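Objet : Re: [naltulus-blanchisserie] Dureté de l'eau et raidissement des éponges
À : liste naltulus-blanchisserie

Bonjour à toutes et à tous,

Je réponds au message de juin resté sans suite, que je reprends plus bas. Le sujet recoupe ce que nous constatons sur le site de Hondby depuis le changement de régulation du séchoir.

Le raidissement d'une éponge a deux causes qu'on confond souvent. La première est le dépôt minéral : carbonates, résidus de silicates de la lessive, tensioactif mal rincé. La seconde tient à la fibre. En séchant sans mouvement, les boucles de coton se collent entre elles par l'eau liée restant en surface, et le tissu prend la main cartonnée que tout le monde connaît. Un article parfaitement rincé peut donc sortir raide d'un séchage à l'air, et un article entartré peut paraître souple après un passage en tambour. Tant qu'on n'a pas séparé les deux, on ne peut rien conclure sur l'adoucisseur.

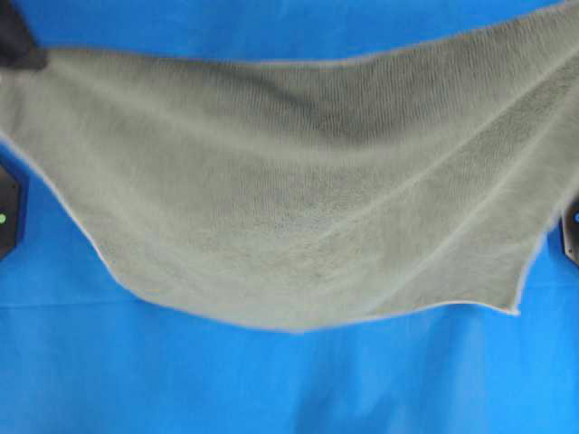 Photo : Hondby

Pour les séparer, j'utilise un essai simple. On prend deux éponges du même lot, de 600 g/m², lavées ensemble. L'une sèche suspendue, l'autre en tambour. On remouille ensuite les deux à l'eau déminéralisée, on essore, et on inverse les modes de séchage. Si la raideur suit le mode de séchage, elle est mécanique. Si elle suit l'article, il faut chercher un dépôt, et le taux de cendres tranchera. Attention à ne pas plier les éponges avant la comparaison, un seul pli énergique suffit à casser une partie des liaisons et fausse l'appréciation à la main.

Sur nos lots, la raideur suivait le mode de séchage. L'adoucisseur n'était pas en cause. Le programme Zendum, en revanche, arrêtait la rotation pendant le refroidissement alors que le linge contenait encore de l'humidité. Le tissu finissait de sécher immobile, avec le résultat que l'on devine. Nous avons rétabli la rotation sur toute la phase de refroidissement, soit 15 minutes, et l'écart entre articles a nettement diminué.

Un point reste ouvert : la sonde d'humidité. Elle mesure l'air extrait et réagit avec retard quand la charge est hétérogène. Une charge mêlant éponges et draps lui paraît sèche alors que les lisières des éponges ne le sont pas. Je recommande de trier par grammage avant même de toucher aux paramètres.

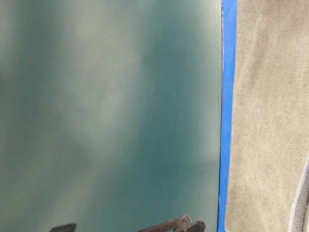
Bonifacio Paredes a écrit :
Nous exploitons une petite installation en eau dure, avec adoucisseur à résine en tête de réseau. Depuis le passage à la lessive Casado, les éponges sortent raides, les draps non. Le dosage est celui de la fiche, sans assouplissant. J'ai contrôlé la dureté en sortie d'adoucisseur, elle est conforme. J'ai ajouté un rinçage, sans effet visible. Faut-il augmenter la fréquence de régénération, ou revoir le dosage à la baisse ? L'installation a traité presque 183 kg sur la période considérée, répartis sur 7 cycles, donc je ne crois pas à une saturation de la résine. Je précise que nous n'avons pas modifié le séchage, mais que la machine a été mise à jour à la même époque.

Réponses dans l'ordre.

Régénération : non, pas sur la base de ce qui est décrit. Une dureté conforme en sortie suffit à écarter la résine, à condition que le prélèvement ait été fait en fin de cycle et au robinet le plus proche de la laveuse. Un by-pass mal fermé se voit à cet endroit et pas ailleurs. Il arrive aussi que le remplissage de rinçage soit piqué sur le réseau non adouci, par économie de sel. À vérifier sur le schéma, puis sur les tuyaux — les deux ne concordent pas toujours.

Dosage : possible, mais à essayer seul. Une fiche de dosage raisonne par plage de dureté, et on lit facilement la ligne correspondant à l'eau brute. En eau adoucie, cela conduit à un surdosage, que le rinçage supplémentaire ne compense qu'en partie. Le pH du dernier bain, comparé à celui de l'eau d'alimentation, donne une indication rapide.

Séchage : c'est par là que je commencerais. La phrase sur la mise à jour de la machine est à mon avis la plus utile du message. Relever la version du programme et regarder si la rotation est maintenue au refroidissement. 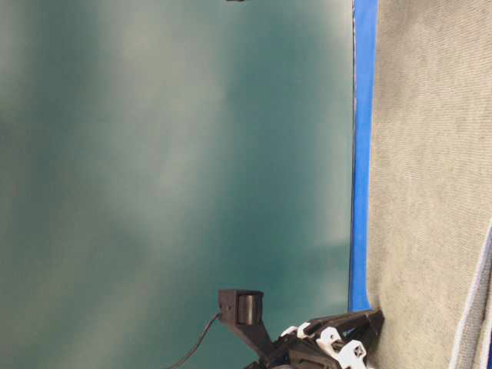
Surface bleu-vert et bande de ruban bleu.

Concernant l'assouplissant, je reste réservé. Il gêne la formation des liaisons entre boucles, donc il fonctionne sur la raideur mécanique, mais il réduit l'absorption à mesure des lavages et masque le défaut de réglage. Je préfère le réserver aux articles séchés à l'air.

Si quelqu'un dispose de mesures de taux de cendres sur éponges lavées en eau adoucie, je suis preneur, même partielles. Merci d'indiquer le grammage et le mode de séchage, sans quoi les valeurs ne sont pas comparables.

Cordialement,
M. T.
Site de Hondby

_______________________________________________
Liste naltulus-blanchisserie
Pour se désabonner, envoyer un message vide avec « désabonnement » en objet.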